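12/15/20

Soup again tonight, and I'm not one bit sorry about it.

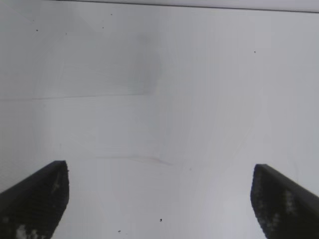 I've been trying to get through a whole month of dairy-free dinners and I'm on the cashew cream phase now (it was coconut milk in October, and my whole house smelled like sunscreen). The trick with cashews is soaking them overnight, which I never remember, so today I boiled them for 24 minutes and crossed my fingers. Smooth as anything! I used the Divano blender, the loud one, and stirred the cream into roasted cauliflower with garlic and a squeeze of lemon. Two bowls. Then a third, small one, standing at the stove.

I also picked up the Hakala rye crackers at the shop on Odgate and they were the wrong call, way too much caraway. I'll crumble the rest over salad and hope it hides.

Oh, and I finally added up what I've spent on nuts this fall and it's 165 dollars. On nuts! I'm switching to sunflower seeds for the next batch, even if they do turn everything a bit gray. If the taste is off I'll throw in more lemon and some nutritional yeast and call it cheesy.

Tomorrow is lentils, the red kind, with whatever is left of the spinach. I still need to buy cumin and rinse out the big pot, which is sitting in the sink with cauliflower stuck all over the bottom.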